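Equipment Review: The Prenditz Two-Arm Sorting Bench

Purchasing Guidance for Technical Programs

The Prenditz bench is sold as a complete station for teaching and developing pick-and-place work: a worktable, two arms with grippers, the cabling between them and a license for the control software. This review is intended for department heads and lab managers who are preparing an equipment request and need to know what the purchase will commit them to. It does not attempt to rank the bench against industrial cells, which serve a different purpose and are paid for from different budgets.

Our assessment was carried out at the Stetville training center, where the bench is used for block sorting. The task is a modest one. Blocks of several shapes and colors are placed on the table, and the arms transfer them to plastic bins along the far side. It is nevertheless a fair test of a station at this level, as it calls for reach, a dependable grip and sensible use of a shared work area.

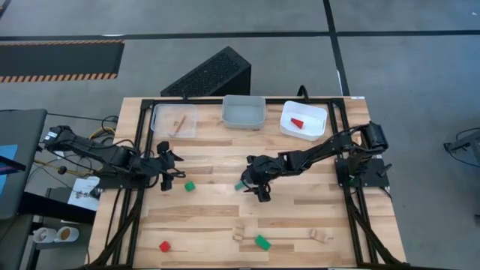 Reach was the first matter we examined. Either arm can serve the middle of the table without difficulty, and the supplier's software reserves the shared zone for one arm at a time unless the operator chooses otherwise. Departments that plan to teach coordinated work should confirm that their license includes the shared-zone settings. The base license does not, and the upgrade is priced separately.

Grip quality was good on cubes and acceptable on flat blocks. Curved and sloped shapes required more attention to finger placement, and operators new to the bench should expect to spend a good part of their first sessions on these alone. Natural wood pieces also deserve a mention in planning. On a wooden top they offer little contrast, and any program that intends to use camera-based detection should budget for a plain mat or a painted block set.

The blocks and bins are not part of the Prenditz package. Stetville purchased its own. We regard this as reasonable, given that ordinary plastic bins are suitable and can be replaced at short notice, but the omission is easy to miss on the quotation and should be entered as a line of its own.

Installation

The supplier's site guide asks for a clear margin of 90 centimeters on all sides of the table. Buyers should measure for this before the order is placed, with doors open and neighboring equipment in its normal position. Floor marking is the responsibility of the buyer. So is cable routing beyond the base of each arm, and we recommend that the facilities office be consulted while the request is still in draft.

Delivery was made in 2 crates, both of which needed a loading door. Assembly instructions are clear for the table and rather thin for the arms. A half-day visit from the supplier's technician can be added to the order, and first-time buyers would be well advised to take it.

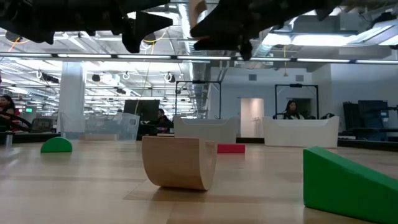 Reviewed by the Equipment Desk, Cluten Technical Purchasing Office
Published 28 February 2025

Running Costs

The purchase price is the larger part of the commitment, but it is not the whole of it. Prenditz advises replacement of the finger pads after 1000 hours of use. The pads are inexpensive, though they are sold only in sets that cover both arms. The software license renews each April regardless of the date of purchase, and a department that buys late in the winter will pay for a short first term. We asked whether this could be prorated and were told that it could not.

The warranty runs for two years on the arms and does not extend to cables. A service agreement is offered through Lemieux, the regional distributor. It provides for a loan arm during repairs, which may justify the fee where the bench is tied to a fixed course schedule. Programs with more flexible timetables can reasonably decline it.

Staff time should also be entered in the budget. The bench needs a person who is able to recalibrate the arms, keep the software current and train new operators. Requests that leave this duty unassigned tend to be returned for revision.

Assessment

The Prenditz bench is recommended for programs that will use it throughout the year and have floor space already set aside. Its arms are adequate for light objects, its table is stable, and its documentation, apart from the assembly section, is written in plain terms. Departments with only occasional need should first inquire about shared access to an existing station.

Quotations should be requested in writing and should list the license level, the technician's visit, spare finger pads and freight as separate items. Forms for equipment requests are available from the Cluten office.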